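About Us
Home / About / Our Rooms / Contact

Millgate is a drinks and table service company in Tristomton. We supply juice, water and cold drinks to offices, schools and community events, and we run short classes for people who serve them. Meirion Skyrme started the business with one van and a rented kitchen, and still does most of the ordering.

We have been at our present address on Clilier Street for 15 years. The building has a cold store at the back, a loading door on the side, and 3 practice rooms upstairs. The rooms are simple. Each has tables, a sink close by and a shelf for cups and cloths. Tables can be pushed together when a class needs more space.

Most of our work is cold drinks in clear plastic cups. Customers like to see what they are getting, and staff can judge a pour from the side without picking the cup up. Our house rule for tasting cups is to fill the lower third and stop. A cup filled to that level is easy to pass from one hand to another and does not spill much if it gets knocked.
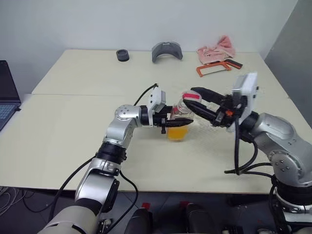 Cups should be held near the top and set down well away from the edge of the table. Where two tables meet, keep drinks off the seam. Cloths stay at the back until they are needed, and they go in the wash at the end of the day.

Classes run for one morning and cover pouring, carrying, clearing and wiping down. There is a short handout to take home. We do not give a certificate, but we will write to your employer to confirm that you attended.

In March we took over the delivery round from Nieto, a smaller supplier across town. Their customers kept the same delivery times and the same order sheets. Last year we sent out over 2000 orders, most of them within Tristomton.

To place an order or book a room, call the office or use the contact form. Please have your delivery address and the number of guests ready. Orders for the holidays close on 16th December.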